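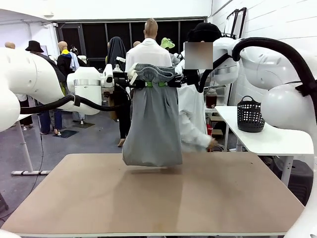
Fig. 1. Gray garment held by the two top corners, hem just clear of the table.

Handout 4: Folding from a hang
Garment Care and Presentation, Dromton evening course
Notes by Anežka Machala

Okay, soft bottoms this week! By which I mean sweatpants, knit skirts, lounge shorts, all the stuff with a stretchy waist and no real crease to guide you. Last time we did shirts, and shirts are friendly, they have a collar and a placket and they more or less tell you where to fold. A pair of sweatpants tells you nothing.

I started out folding everything flat on the table, and I did it that way for years at the Zisham store, until Drahomíra Lukáč took a stack off my shelf and refolded the whole thing from the hang in the time it took me to find my coffee. So I teach it from the hang now. Some of you will go back to flat folding at home and that's fine by me, but please do it this way in class.

The hang

Pick the garment up by the two top corners, one in each hand, and pull gently outward until the top edge is straight. Gently! Ribbing stretches, and if you yank on it you'll get a waistband that measures wider than the hip and a fold that won't sit square. Look at Fig. 1 again for the height. The hem is off the table but only just, so when you lower it there's very little distance for the fabric to wander.

Now wait a second or two. Knit fabric needs a moment to drop. You'll see loose vertical folds running down from the band, and a few of those are normal. If one of them runs diagonally, one hand is higher than the other or you've grabbed the side seam in the wrong spot.

Check the waistband while it's up there. Is it folded over? Is it folded over evenly? A turned-down band is okay for some styles (the Zusar lounge line is displayed that way on purpose) but it has to be the same depth all the way across. Anything small attached near the waist, like tabs, straps or drawstring ends, should be lying flat before you go any further. Ľubomír Skála asked last term if you can fix those afterward. You can, but you'll be unfolding the thing to do it.

The lay-down

Hem first, then walk your hands forward and let the rest follow, band last. Don't drop it. Smooth from the middle out to the sides with the flat of your hand, no fingertips, they leave little tracks in brushed fleece.

For pants: one leg over the other, crotch point tucked in so you have a straight edge, then thirds from the hem up. For skirts: sides in to the width of your folding board, then in half, then in half again if it's long. The board we use is the 14 inch one. There are bigger ones in the cabinet and they're for sweaters, leave them alone for now.

Your table

A word on surfaces – a worn tabletop is perfectly good to fold on, but run your palm over it before you begin. A rough spot will pluck a knit and you won't notice until it's on the shelf. Stained patches are worth a wipe with a damp cloth and then a dry one. If the stain is old and doesn't come off, lay a clean sheet of tissue over it, mostly so you stop worrying about it. Pale garments always get tissue.

Dressing a form with the same piece

We'll get to mannequins properly in Handout 6, but Vlastimil Oravec wanted this written down. If the piece has been folded, hang it by the two corners again before you dress the form, and give it a light steam from the inside. Pinning comes last. Bring your own pins, the Danko ones in the drawer are too thick for jersey.

Practice for next time

Fold 100 pieces. Yes, really, and the same sweatpants over and over will do. Try the last ten with your eyes on something else, and see how the edges come out.

Bring one soft-waist garment that gives you trouble. Zdeňka Slanina has already promised me a skirt with an uneven hem, and I'm looking forward to it.

We start at 6:30, room 169, side door.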